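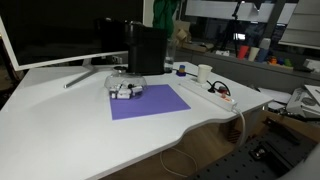 Figure 9.1 A coffee machine beside a monitor, with a glass bowl resting on a sheet of purple paper.

Chapter 9
Reading a Tennis Match Without a Scoreboard

I learned to watch tennis badly. For years I'd look at the score, look at who was ahead, and build a story backward from there. If a player led by a set, I decided she was hitting well. If she dropped the next one, I decided she was tired. Then one July I spent an afternoon at the Pronley club, on a side court where the scoreboard was broken, and I had no idea what was going on. Two good players were in front of me (really good, the kind who make you want to throw your own racket in a pond) and I couldn't tell you who was winning. It was kind of embarrassing!

So this chapter is about what I should have been looking at. We'll leave the score alone until the last section and spend our time on three things: where the players stand, how deep the ball lands, and who gets to choose the next shot.

Let's start with standing position, which is the easiest to see from a cheap seat. Pick one player and watch only her feet for a whole game. I mean it, ignore the ball. You'll feel silly for a couple of points and then you'll start to notice that she's creeping back behind the baseline, or holding her ground, or stepping inside it whenever she gets something short. A player who keeps getting pushed back has a lot more court to cover, and her opponent's angles get wider.

Depth comes next. Back in Chapter 8 we charted a practice match between two college players at Stallura, 259 points from start to finish. Keep that chart handy, you'll need it again here. In 197 of those points, the rally went past the return, and those are the ones we'll work with. I've left out aces, double faults and missed returns for now. They matter a great deal, but they don't tell us much about how a rally gets built.

My friend Sarla Kanaujia, a coach at Entwistle, gave me the drill I use for this. She has her students call out "short" or "deep" the moment the ball bounces, using the service line as the divider. The first time I tried it I was late on nearly 30 calls in one set, and wrong on plenty of the others. Stick with it. By the second or third try your eye gets there before your mouth does, and you can start guessing the next shot too.

The third idea, who's choosing, takes longer to explain, and I changed my mind about it while writing this book. I used to say the harder hitter was in charge. Fabrice Fleury talked me out of that over a very long lunch, mostly by drawing rallies on napkins. A soft, high ball to the backhand corner can leave the other player with only one sensible reply, and whoever hit it already knows where to go next.

Before you read on, try this warm-up. Find any recorded match, cover the score with a sticky note, and watch four games. After each one, write down who you think was controlling the rallies and one thing you saw that made you think so. Keep your notes, even the bad guesses. We'll come back to them in Section 9.4.

9.1 Where the Feet Go

A singles court is 78 feet long and 27 feet wide, and most of the interesting footwork happens in a strip just behind the baseline.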